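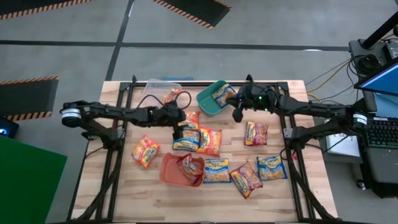

So I said I'd write up the whole business with my old conviction once it was sorted, and a few of you have been nudging me, so this is it. Put the kettle on, it goes on a bit.

For anyone new: when I was at college I got caught with a small bit of cannabis in my coat pocket outside a club in Wultville. I went to the magistrates' court in my brother's suit (enormous on me), pleaded guilty, got a fine and paid it off in instalments out of my bar wages. That was 20 years ago. I'd pretty much stopped thinking about it, apart from the little lurch in my stomach whenever a form had a box on it.

And then in January I applied for a job at Stitier, and there was the box.

It said "Do you have any criminal convictions?" and nothing else. No "unspent", no little note, no link to click for help. I sat there for ages with the cursor over it. If I ticked yes, I was going to have to explain my nineteen-year-old self to a stranger in HR. If I ticked no, was that a lie? Could they sack me for it later? I closed the laptop and cleaned the oven instead, so you can tell what sort of state I was in.

I rang Sorin Cozma the next morning. Some of you will remember him from the allotment posts. He went through something similar when he started at Foronix, and the first thing he said was "what sort of check are they doing?" I had no idea. I hadn't realised there were sorts!

There are, and I wish somebody had sat me down and told me years ago. I'm in England, so this is how it works here (Scotland and Northern Ireland have their own systems, please don't go by me). Most ordinary jobs can only ask for a basic check. A basic check shows unspent convictions and conditional cautions, and that's your lot. A fine for an adult becomes spent a year after the date of conviction. Mine had been spent since before I owned a smartphone. For a job like that you can legally answer as if it never happened, even when the question on the form is worded as badly as this one was.

Then you've got standard and enhanced checks, for things like working with children, some health jobs, some legal and financial ones. Those can show spent convictions as well, but there's a filtering system, so older and more minor things can drop off. For an adult conviction it's eleven years, as long as you weren't sent to prison (suspended counts as prison for this) and the offence isn't on a special list of serious ones. With an enhanced check the police can also add information if they think it's relevant, so I wouldn't want to promise anyone theirs will come back blank.

I got most of this from an evening session at the library, which I found through a leaflet in the doctor's. Free, no booking, bad biscuits. The adviser was called Kofi Quartey and he was so patient with me. I'd brought a folder. He didn't need the folder. He asked me the date, what the sentence was and what job I was going for, then drew me a sort of timeline on the back of an envelope, which is now on my fridge.

What he suggested, and I think it's good advice for anybody, was to write to the employer and ask what level of check the role needed before I filled in anything. You don't have to say why you're asking. I sent three lines. They came back the same afternoon: basic check. I ticked no, sent the form off and went for a very long walk.

I also asked the police for a copy of what they hold on me, which you can do, and it doesn't cost anything. I thought it would take one phone call and it took weeks. First I had the wrong proof of address, then I had the right proof of address but the scan was too dark. When it finally turned up it was one entry, with the date, the offence and the fine, and my middle name spelt wrong. Twenty years of fretting and it took up less room than my gas bill.

It's still there, by the way. I'd assumed spent meant wiped, and it doesn't. The record stays on the police computer. What changes is who gets to see it and who you have to tell. Travel is a separate headache too. Some countries ask about any conviction or arrest ever, on their own forms under their own rules, and our "spent" means nothing to them. My cousin's wedding abroad is a problem for another post, and I'm told the visa queue is horrendous.

Do I think the law on possession should change? I go back and forth. I've got friends on both sides and I've had proper rows about it over dinner. But the disclosure side of things bothers me more than it used to. I had a phone, a library up the road and a friend who knew what to ask. I keep thinking about all the people who see that box and quietly close the tab. I did it myself twice in my twenties, for jobs I'd have been good at. One was at Kulkarni, when they had the little office over the baker's, and I still get a bit wistful going past on the 501.

I did write to Stitier again after all this, to say that their question could do with the word "unspent" in it. Very polite, I read it out loud to Sorin first. They've said they'll look at the form.

Oh, and I got the job! Started a few weeks ago. The parking is terrible and my desk is next to the printer.

If you've been through one of these checks, let me know in the comments how long yours took, and if anyone's had a middle name corrected by the police I'd love to know which form it was.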